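Washing caps without ruining the peak

Home > Laundry and clothing care > Hats and headwear
Viewed 1460 times

cirby_lane
Posted in November

I have four or five cotton twill caps, most of them navy or black, which have built up sweat marks along the inner band. The older ones have a white tide line that shows on the outside as well. I have read that the peak may be cardboard and will fall apart in water, and I have also read that this only applies to very old caps. The care labels have either been cut out or washed blank.

What I would like to know is:

How can I tell what the peak is made of without unpicking it?
Is the machine acceptable at a low temperature, or is it hand washing only?
How do I dry a cap so that the crown keeps its shape?

The water here is hard. The supplier gives a hardness figure but I do not have it to hand. I have ordinary bio liquid, soda crystals and white vinegar in the cupboard. No tumble dryer.

3 replies

Tradberg
Member, 503 posts

Peak material first. Hold the peak by both corners and bend it gently into a curve, then let go. Plastic springs back at once and evenly. Board comes back slowly, or keeps part of the bend, and on an old cap you may feel a crease line where it has already started to fail. Tapping with a fingernail also helps. Plastic gives a sharper click through the cloth, board gives a dull one. Neither test is conclusive if the cloth is thick, so if the two disagree, treat it as board.

If it is board, do not immerse it. Clean the band only: a teaspoon of liquid in a bowl of lukewarm water, soft toothbrush, work along the band in short strokes, then wipe with a cloth wrung out in clean water until no more suds come up. Keep the wet area away from the seam where the peak joins.

If it is plastic, hand wash as follows.

Brush off dust and hair while the cap is dry.
Test the dye. Press a damp white cloth on an inside seam for a minute. If colour comes off, use cold water and wash the cap alone.
Rub a little liquid into the band and leave it for 20 minutes.
Fill a basin with cool water, add a small amount of liquid, and soak for half an hour. Move the cap about now and then.
Rinse until the water runs clear. With dark cloth this may take four or five changes.
Press the water out between two towels. Do not wring.

The white line is mostly salt, and plain water will take it out if the soak is long enough. In a hard water area some of it may be limescale from earlier poor rinsing. One tablespoon of white vinegar in the last rinse deals with that. Do not use soda crystals on dark cotton if you care about the colour, and never mix vinegar with bleach.

For the machine question, a plastic peak will survive a 30 degree wash. The crown is what suffers, particularly the stiffened front panels, where the backing can come away and bubble. I would not do it with one you like.

Aerts
Member, 64 posts

dishwasher top rack. done mine that way for years, no problems

Joris Van Dijk
Moderator, 1029 posts

I would advise against the dishwasher. The water is far too hot for dyed cotton on most programmes, and the tablets commonly contain a bleaching agent. Navy goes purple at the seams first.

Tradberg has covered the washing, so I will deal with drying.
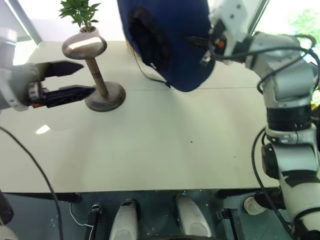
Joris Van Dijk

A cap needs support inside the crown and air on both faces. An upturned bowl slightly smaller than the head opening is adequate. A rolled hand towel also works but holds moisture, so change it after an hour or two. A balloon is often suggested; it goes down overnight and the crown goes down with it.

Shape the peak with your hands while it is damp. If you want a curve, bend it round a mug and hold it with two loose rubber bands, with a strip of cloth under them to prevent marks. Remove the bands once the cloth is nearly dry.

Keep it off radiators and out of direct sun. Heat can warp a plastic peak and sun will fade the top panels before the sides. In an unheated room at this time of year allow a full day. The band dries last, as it is several layers thick, and a cap put away with a damp band will smell within a week.

Two smaller points. If the strap has a metal buckle, dry it by hand straight after rinsing, or it can leave a rust spot on the cloth. Wool caps are a separate matter and should not be soaked with bio liquid, as the enzymes attack the fibre. There is an older thread on wool started by Sketau which goes into that properly.

cirby_lane
Original poster

Thank you. By the bend test three are plastic and one is doubtful, so that one will have the band cleaned only. The first is soaking now and the water is already brown.

Marked as solved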